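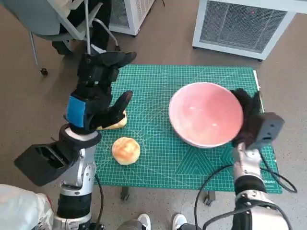 How Do Robot Hands Hold Things?

Pick up a bowl. You probably did it without thinking. Your fingers went over the rim, your thumb went to the other side, and you squeezed just hard enough. A robot has to be told how to do all of that, or it has to learn it.

People who build robots call the part that grabs things a gripper. Choosing one takes a lot of testing, and the tests often use ordinary things from a kitchen. In the picture at the top, the robot has a pink bowl in its right hand and a piece of bread under the fingers of its left. A round bun is on the green mat between them.

Why a bowl and bread?

They are very different to hold. A bowl is hard and smooth. If the fingers don't press enough, it slides. Bread is soft. If the fingers press too much, it gets squashed. A gripper that is good at one of these may be bad at the other.

Three kinds of gripper

Two-finger grippers work like tongs. They open and close and do little else. They are strong, cheap and easy to fix. They are good with boxes and blocks.

Suction cups use air to stick to things. They like flat, smooth surfaces. They don't work well on bread, because air leaks through all the tiny holes.

Hands with many fingers look more like yours. The two black hands in the picture are this kind. They can curl over the edge of a bowl or pinch something small. They also have more joints, and every joint has to be controlled.

What is on the fingers matters too

Look closely at the hand holding the bowl. Its fingers are covered in something dark and fuzzy. Coverings change how a finger grips. Rubber grips well but picks up crumbs. Bare metal stays clean but slips. Testers try one covering, write down the results, and then try another.

How a test works

Rajkumari Rawat tests grippers at a workshop called Derese. She gives each hand the same jobs in the same order. Lift the bun. Put it in the bowl. Move the bowl to a new place and set it down. Then everything goes back where it started and the robot tries again.

In February her team compared two hands, which they named Clenano and Flutero. Each one had 1230 tries at lifting a bun. Clenano managed 1014 of them. Flutero dropped fewer buns, but it was slower and left dents in the crust – so the team had to decide which problem was worse. They chose Clenano for bread and kept Flutero for bowls.

A grid is handy for this work. If the bun starts on the same square every time, the test is fair. If it starts somewhere different, one hand might get an easier job than the other.

Try it at home

You need a plastic bowl, a bread roll, a pair of kitchen tongs and a pair of thick winter gloves.

Lift the roll ten times with the tongs. Write down how many times you dropped it or squashed it.
Do the same wearing the gloves.
Now try both ways with the bowl.
Ask a friend to have a turn and compare your scores.

Words to know

Gripper: the part of a robot that holds things.
Joint: a place where a robot arm or finger can bend or turn.
Friction: the rubbing between two surfaces that stops them from sliding.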